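Haveneo: Rücksendung ohne Originalkarton möglich?

Hallo zusammen, ich hab im März bei Haveneo das Regal Erby bestellt und es passt leider nicht in die Nische. Aufgebaut ist noch nichts, aber der Karton ist schon im Altpapier - blöd, ich weiß. Nehmen die das trotzdem zurück? Hat immerhin 109 Euro gekostet.

2 Antworten
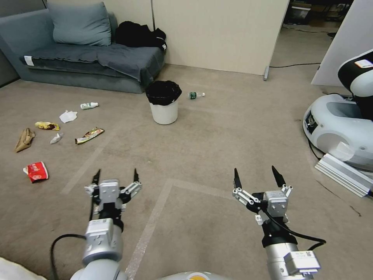
Sixten Wallin
Community-Moderator

Hi! Ich hatte das mit einer Kommode von Stoltberg, auch ohne Karton. Ging problemlos, ich musste sie nur selbst gut einpacken. Melde die Rückgabe erst im Kundenkonto an und warte auf das Etikett - ohne Nummer liegt das Paket sonst ewig im Lager. Bei mir kam die Mail am Freitag, das Geld war kurz danach da. Heb den Einlieferungsbeleg auf!

sandberg_170
Mitglied

karton ist egal, hab meinen stuhl in 2 alte umzugskartons gewickelt und viel klebeband drum. porto musste ich aber selber zahlen, schau da vorher mal nach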